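**Ticket 283: Left-hand tool reports "closed" when the fingers are still apart**

Opened by: Aitana Pacheco, Unddale sorting room
Opened: Aug 6, 2018
Sent to: Tulleck tool support
Priority: normal (we can work around it, but it's wearing on people)

Hello again, and thank you for the quick turnaround on the charger question last month, everyone here was very grateful!

We have a new one for you. On the left-hand tool at the second station, the readout says "closed" while the fingers are plainly not touching. It doesn't happen on every squeeze. It seems to come on after a long stretch of small pieces, and once it starts it keeps on until somebody powers the tool down and lets it sit. The right-hand tool has never done it.

I should say how we use them now, as it has changed a good deal since Haddad set us up. We used to sort by hand and fill in a tally sheet at the end of each box. These days the person holds a tool in each hand, the pick is logged when the fingers close, and the Drurau software keeps the tally for us. Most of the room likes it (no more arguing over somebody's handwriting), but it does mean that a false "closed" goes straight into the count, and then the person has to stop, put both tools down, and fix the number on the screen. Two of our longest-serving sorters have gone back to keeping a paper tally beside them just in case, which rather defeats the purpose, and I can't say I blame them.

What we've tried so far:

- Powered the tool off and on. Clears it for a while.
- Wiped down the finger pads with a dry cloth. No difference that we could tell.
- Ran the open/close calibration 3 times in a row. Passed every time, even right before the fault came back.
- Swapped the cables between left and right. The fault stayed with the same tool.
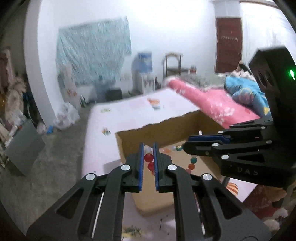 *Both tools over the ball box. Fingers of the near one are apart.*

**Reply from Tulleck support**

Thanks, Aitana, that's a very helpful write-up, and the cable swap saves us a step. Since the fault stays with the tool, we'd like to look at the closing threshold before we send you any parts. Could you open the service page in Drurau, go to the finger settings, and tell us what "contact threshold" says for each tool? Please don't change it yet. Also, when it next goes wrong, could you leave the tool on and squeeze it slowly all the way shut, and note whether the reading moves or just sits there?

**Reply from Aitana Pacheco**

Done, and I'm sorry it took me until after lunch, we had a delivery. The right one says 12 and the left one says 30. I had no idea they were different! As for the slow squeeze, the reading moves along nicely to begin with, then it jumps to "closed" early and stays there while the fingers carry on coming together.

I asked around the room, and it sounds as though the left one was adjusted during the setup visit, when people were finding it hard to get small pieces to register. Nothing was written down, I'm afraid.

**Reply from Tulleck support**

That would do it, or most of it. Please set the left tool to 12, save, restart it, and run the calibration once more. The early jump may also mean the sensor is drifting as it warms up, so we'd like to keep this open until you've had a few full shifts on it.

**Reply from Aitana Pacheco**

Changed and saved. One full shift so far with no false closes on the left, and the screen count agreed with the paper one at the end of it. I've written both numbers on a card and taped it up by the station so that we don't lose track again.

The sorters have asked whether they could have a button on the tool itself to cancel the last pick, so they needn't put everything down to get to the screen. I don't know if that's yours or Drurau's, but I promised I'd pass it along. I'll write again once we've had those extra shifts.

**Status:** waiting on customer. Next check in September.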